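# Room check, second floor rear – comments by item

Property: Hedham, room 29. Checked by K. Hutsuliak, reviewed by N. Srivastava. Status codes: OK, FIX (correct before next occupancy), WATCH (look again in June).

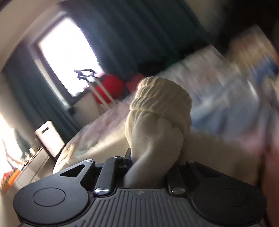 ## 1. Window and curtains

- [x] **Daylight to the room.** OK. Strong at the time of the check, 10:40 a.m.
- [x] **Curtains, dark teal.** OK. Hooks all seated. Fire label present on the back hem.
- [ ] **Curtain clearance from white appliance.** FIX. The hem can reach the appliance when the curtain is pulled fully across. Shorten it or fit a tieback. Same comment was made last time and not closed.
- [x] **Window frame.** OK. No soft spots under the paint. Latch closes with one hand.
- [ ] **Opening restrictor.** WATCH. Holds, but one screw turns freely. Stelmakh has the longer screws.
- [ ] **Small items near the sill.** FIX. Clear the sill before the window is opened for cleaning. The drop on that side is to the path.

## 2. Drying rack

- [x] **Position.** OK for now. The rack stands below the window and does not block the door route.
- [ ] **Distance to white appliance, 400 mm minimum.** FIX. Measured short on the left leg. Move the rack toward the bed and mark the floor with tape.
- [x] **Locking catches.** OK, both sides.
- [ ] **Feet.** WATCH. One cap is worn through and will scratch the floor covering. Spares are in the Turach cabinet, bottom drawer.
- [ ] **Moisture.** WATCH. Meter reading on the wall behind the rack was slightly higher than on the door side. Trickle vent was found shut and has been opened. Read again at the next check, same two points.

## 3. Bed area

- [x] **Bed frame.** OK. Bolts tight, no slat cracked.
- [ ] **Soft items by the bed.** FIX. The red one goes in the closet or on a hook. Floor between bed and window is to be kept clear as the second way around the room.
- [x] **Mattress label.** OK, legible.
- [x] **Reading lamp.** OK. Cord undamaged, plug not warm after 20 minutes.

> Comment, Venkataraman: the bed was moved after the last check and the plan on the door still shows the old layout. Please redraw. The distance from the bed to the door has not been remeasured.

## 4. Walls and ceiling

- [x] **Paint, cream.** OK. Hairline crack over the door, unchanged against the pencil mark.
- [x] **Smoke alarm.** OK. Sounded on test, heard in the hallway with the door closed.
- [ ] **Outlet beside window.** FIX. Cover plate loose. Circuit to be off before anyone touches it – the breaker is labeled 2, not 3 as the old sheet says.

## 5. Outside the window

- [ ] **Branches.** WATCH. Not touching the glass. Ask Castellanos for a trim price if growth reaches the gutter line.
- [x] **Gutter.** OK as far as it can be seen from indoors.

## Open actions

| Item | Who | Job no. |
|---|---|---|
| Curtain hem or tieback | Polishchuk | 988 |
| Restrictor screw | Stelmakh | to be issued |
| Rack position, floor tape | Hutsuliak | none needed |
| Outlet cover plate | Stelmakh | to be issued |
| Door plan | Venkataraman | none needed |

Outlet cover first. The room stays off the list until that line and the curtain line are both signed. Rack tape can be done the same day as the hem.

Signed off in part, N.S. Remaining FIX lines to be initialed on the paper copy in the office.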